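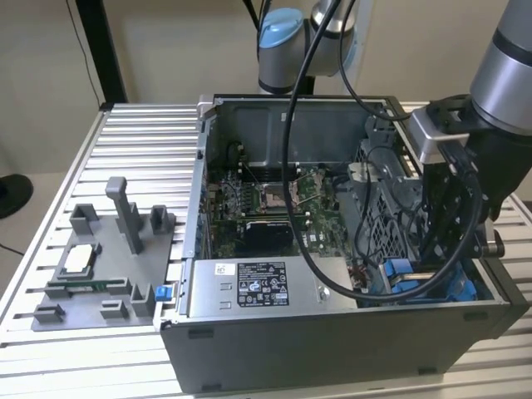
Progress report to the Fledilen Fund
Tenant court-cost project, Stuto office
Prepared by Romana Dvořáček, Aug 19, 2018

You asked for a plain account of what your grant has paid for since the last report, and whether I think it is working. The short version is that the clinic is busy, the intake side is better than it was, and I am not yet convinced that the cost estimates we hand to clients are doing what our application said they would do.

Intake

The evening clinic has kept going without a break. Oľga Doležal runs the desk and has rewritten the intake form so that the filing deadline is the first thing we ask for. The old form had it on the back page, under household income, and people skipped it. I would like to claim this has prevented missed deadlines. We did not keep a proper record of missed deadlines before, so I can't.

Most people still come in with an eviction notice or a deposit dispute. A smaller group has small claims matters that are outside the grant. We send those to the county self-help desk and do not bill our time on them to you.

Cost estimates

The application promised every client a written estimate of court costs at the first meeting: filing fee, service, copies, interpreter if needed. We now do this in nearly all tenant cases. The exceptions are emergency filings, where there was no time to do it before the hearing.

My doubts are about accuracy. Boris Kubíček went back through 30 closed files in July and compared the estimate with what the client paid in the end. The filing fees were right. Service costs were often too low, mainly where the landlord was a company with an out-of-state agent. An estimate that comes in low may be worse for a worried client than having no estimate at all, and I would not want the fund to quote our "written estimate" rate as a success until we have fixed this. Boris is drafting a separate line for out-of-state service.

Software

We moved the case list into Clellum this spring. The sales pitch was that it would cut our paperwork in half. I see no sign of that. It does send hearing reminders, and clients seem to like them. It does not handle co-tenants well, so Oľga keeps a second list by hand, and the two lists disagree more than they should. I have asked for a fix and been told it is planned. I have put no date on it here because I was given none.

Training

Čestmír Trnka led 3 sessions on preparing a client for a first hearing. Attendance was good and the feedback sheets were glowing. Feedback sheets filled out before people go home are usually glowing. Pieter Hendricks will sit in on hearings this fall and note whether the preparation shows.

Spending

We are under budget by $2000, all of it from the interpreter line. Please don't read that as thrift. Two interpreters we had lined up took other work, and some clients relied on relatives, a practice we want to stop. I ask that the money stay in the same line for the next period.

Still open

The out-of-state service line in the estimate sheet (Boris).
Co-tenant records in Clellum (Oľga, with the vendor).
Replacement interpreters (me). Interviews have started and I will send names when contracts are signed.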